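How to Sort a Play Kitchen So It Goes Back Together

Reading time: 4 minutes

Tip everything out onto a white table or a plain sheet first. Color against white is easy to pick out, and small food stops disappearing under plates.

Start with the flat and wide pieces. A colander takes up the most room, so give it a side of its own. Plates go in the middle. 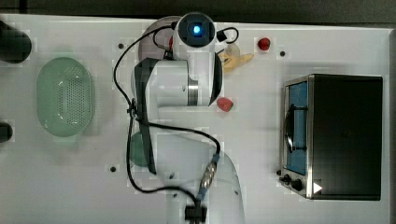 Next, wipe each piece with a damp cloth. Do the colander holes last with a soft toothbrush. Leave everything on a towel until Friday if you washed it on Thursday night; trapped water smells.

Put the toaster oven at one end and leave it there. Food gets sorted by what a child would do with it: fruit together, sauces together, anything already peeled with the snacks.
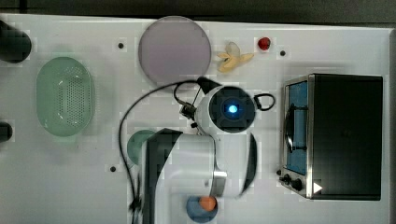
Vandana Nishad wrote in to say she sorts by color instead, and her twins can put 100 pieces away without help. That works too, as long as the bins are labeled the same way.

Now match small things to bigger ones. Fruit can live in a bowl, and a bottle can lie on a plate until you have a bin for it.
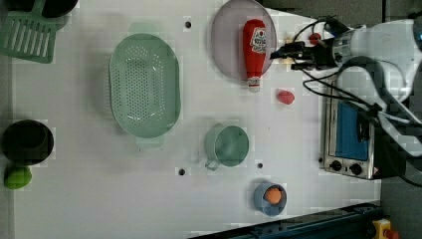 Mugs go in the shallow tray, handles all facing one way. Pots and pans stack largest first. Our Sulteck tray is 235 mm wide and takes one row.

Check the small food last. Look for split seams and loose leaves before it goes in the bin.
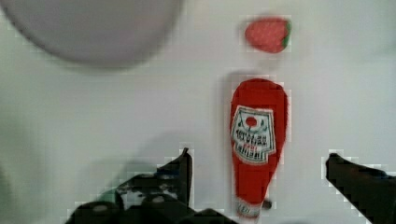

By Vandana Nishad for Stidside, updated March

Put the lid on and write the contents on masking tape. Store heavy pieces at the bottom.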